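4.2 What we learned from the open day

We hadn't planned to write up the open day at all, but so much of what visitors asked ended up changing the protocol that it seemed silly to leave it out. The doors opened in the morning and we had 118 people through the kitchen before we packed up in the late afternoon. Most of them wandered in from the Nula poster room next door, coffee in hand, and wanted to see dishes (not one person asked about our planner, which stung a little).

The demo was the same dish-handling task we use in the lab trials, run on the Fliseo controller with no changes except a lower speed limit on both arms. I talked through it while a colleague kept an eye on the joint loads. People loved standing near the counter and asking why it was so slow — fair enough, I ask that too! Figure 2 comes from the day.

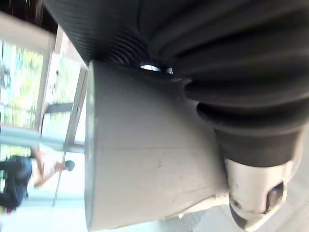
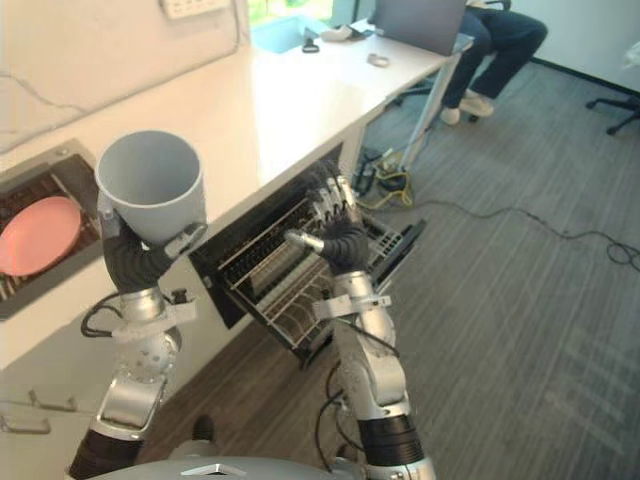
Figure 2. Open day in the kitchen. First picture: the grey housing and black ribbed bellows up close. Second picture: a cup in the left hand, the right hand at the dishwasher rack.

Why use a dishwasher for a public demonstration? It's a job everyone has done at home, so visitors can judge the robot's choices without any help from us, and their comments are a lot more specific than the ones we get with coloured blocks.

We collected 415 written comments on cards, and I read every one of them over the following week. The favourite topic by far was noise, which we'd never logged. Next came the pauses between grasps, which visitors took for a fault. We've since cut the planner's wait to 1000 milliseconds and put a small status light on the Pitow base, and both changes are in place for the trials in Section 5.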